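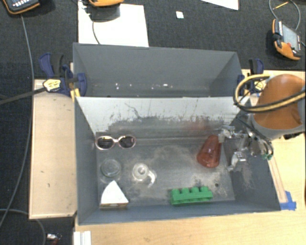 Sorting the odds and ends bin

9/23/18

The metal bin has two compartments, a narrow one at the back and a larger one at the front. Everything without a home goes in the front. I do a clear-out when the small things start getting lost under the big things, and this time it had got down to the awkward remainder.

Glass first. The round jar goes back to the kitchen shelf once I find a lid for it. Protetti lids are 85 mm and do not fit; the Costik ones might. The small clear jug holds 200 ml to the brim, measured on the kitchen scales at 200 g of water, so it can replace the measuring cup I cracked in spring. Neither should share a bin with hard objects, and both now have a place of their own.

The sunglasses with the pale pink frame belong to Yufang Feng, who left them here after lunch and has been told twice. They are in an envelope by the door. Dark lenses and a bare metal floor are a poor combination – the floor of the bin is well scratched already and I assume it returns the favour.

The red cup is translucent and tapered, so it stacks with others of its kind, if I still had any. It goes in the picnic bag. The green building block, four studs long, goes back in the brick tub.

That leaves the wedge, which looks like a slice of cake or cheese depending on who you ask. I have filed it under cake.

Remaining jobs:

Brush out the back compartment. There are small white specks along the bottom.

Wipe the divider. The top half is still smooth and nearly white, the lower half is scuffed and I doubt any cleaner will shift it. I have half a bottle of Rivonex left and will try a corner first.

Cut a felt liner for the front compartment, 2 mm thick. I will report back in October.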